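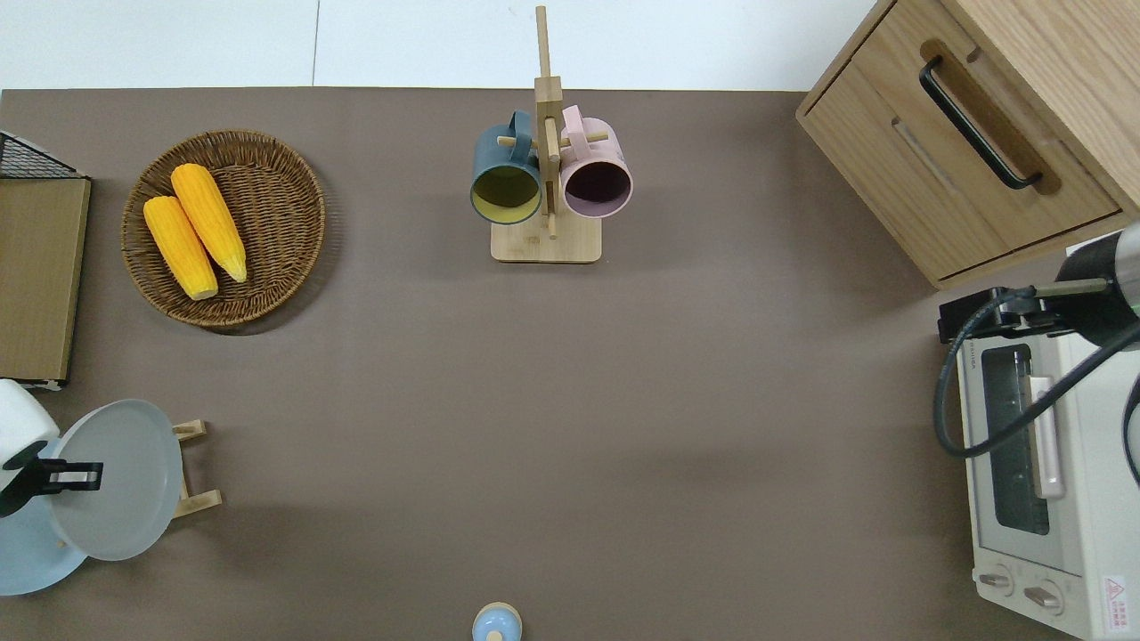 Ticket 937, still open, and I'm adding my notes in one place because the thread got messy. The problem is the recipe app (Lunetti, on my Floson tablet) that keeps losing its shopping list every time it syncs with my laptop. I type things in on the tablet, the laptop picks them up, and then a minute later both lists go back to whatever they were in January. My test entry all through this log is "corn, 2 ears," same as what's in the wicker basket on the table, so if you see corn in the sync history over and over, that's me testing and you can ignore the quantity.

Setup, before you ask: Lunetti is up to date on both. The tablet is on the home wifi, the laptop is on the same wifi, and I'm signed in to one account (I checked, twice, because your first reply asked me to and I did once have an old account floating around). Sync is going through Udus, which was the default when I installed it.

Mar 7, 2026, morning. Signed out on both, signed back in, tablet first. List came up blank on the tablet and full of old stuff on the laptop. Added corn on the tablet. Showed up on the laptop right away, I got excited, went to make coffee, came back and it was gone on both. Old list was back, including birthday candles I bought weeks ago!

Same day, a bit later. Cleared the cache on the tablet like the help page says. No change. The help page also says to hit "Rebuild list," but I don't have that button anywhere. I have "Refresh" and "Export." Is it only on the paid plan? If so, somebody should put that on the page.

After lunch. Turned off sync on the laptop and left it running on the tablet only. Corn stayed put! I closed the app, restarted the tablet, still there. Left it for an hour, still there. So the tablet by itself is fine and I'm pretty sure the laptop is the one pushing the old list back up.

Then I turned sync back on for the laptop and got this in the little gray bar at the bottom: "Merge skipped, 216 items newer on this device." I do not have 216 items on a shopping list. I think it's counting everything I've ever checked off. Also "newer" made me look at the laptop clock, and wow, okay, it was over 9 hours ahead. I have no idea how long it's been like that. I had set the time zone by hand for a trip and the automatic time switch was still off.

Fixed the clock, restarted, synced again. The old list still won, but the bar now says 3 items are newer instead of 216, so something moved.

What I haven't tried: deleting Lunetti from the laptop completely. I'm nervous about it because my recipe notes are in there and I don't know if they live on the laptop or on Udus. My husband says just do it. I'd like to hear from you first. I did run Export and got a file ending in .wan, which opens in Wan but only shows recipe titles, no notes.

So two questions. Are the notes safe if I uninstall, and can you wipe the list on your end and let the tablet fill it back in? I'm leaving laptop sync off until I hear back, and the tablet list is the good one.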